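How to Budget for a Bin-Picking Setup Before You Buy Anything

I've put together three of these stations now, and the arm was the easy part to price every single time. It's the other stuff that got me!
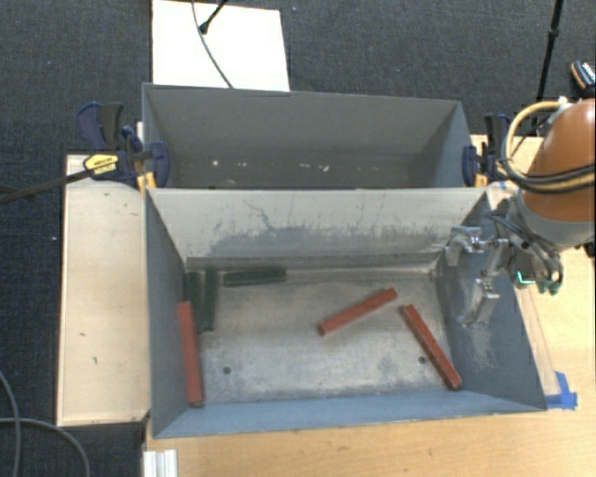

So let's start with the other stuff, and leave the shiny catalog pages for later.

Step 1: Write down the job in one sentence

Mine was "pick bars out of one metal bin and put them in the one next to it." If your sentence has three "ands" in it, you're pricing more than one station, and you should budget them separately. I taped mine to the wall and read it every time a sales rep offered me an add-on (they offer a lot of add-ons).

Step 2: Price the gripper against your worst part

Take your most awkward part, lying in its most awkward spot, and ask whether the fingers can get to it. For me that's a bar flat against a bin wall or shoved into a corner. A part in the middle of the floor is easy and tells you very little. I ordered my first gripper from Nepia based on part width alone, and the fingers were too thick to get in next to the wall. That one went back, minus a restocking fee.

Before you commit, ask for two things: a loaner for a couple of weeks, and the price of a spare set of fingers. Fingers wear out and get bent. Put one spare set in the budget from day one.

Step 3: Buy real bins, and buy extras

Use the same kind of bins you plan to run with. Metal ones get scuffed and shiny in patches, and a camera that was perfectly happy with a clean new bin can get confused by glare later on. I test with the ugliest bins I own.

Step 4: Make a line for holding things down

My first spreadsheet had zero dollars here. Zero! Bins slide when an arm bumps them, and then every position you taught is off. Bar clamps are fine while you're still moving things around, and so is a plain wooden table if it doesn't wobble. I set aside $300 for clamps, tape, brackets and a few lengths of metal profile, and I spent all of it. Bolted fixtures can wait until the layout has stayed put for a month.

Step 5: Cables, hoses and the boring drawer

Measure cable runs with the arm stretched all the way out, then add slack. My wrist cables snagged twice in the first week at the Brarncombe shop because I'd measured with the arm parked. Cable ties and sleeves came to $39, and I should have bought double. Price a spare wrist cable too, and ask how long it takes to ship. The one I needed took until September.

Step 6: Budget your own hours

I planned on 200 hours for setup and testing with the Enero controller and went past it. Teaching positions, resetting parts, tweaking the grip, resetting parts again... it adds up. I like to run 1000 picks before I call a station ready, and somebody has to stand there and put the bars back. If you're paying that somebody, it goes in the spreadsheet.

Step 7: Ask for the quote in pieces

I asked Skullano to split their quote into arm, gripper, controller, training and support, and I ended up dropping the training package and keeping support. Do this before you talk discounts. Then sleep on it, go through the list again on a quiet Sunday with coffee, and check that every line ties back to the sentence on your wall.

My blank spreadsheet has one row per step, plus a notes column for shipping times. Fill in the shipping times first if you have a deadline.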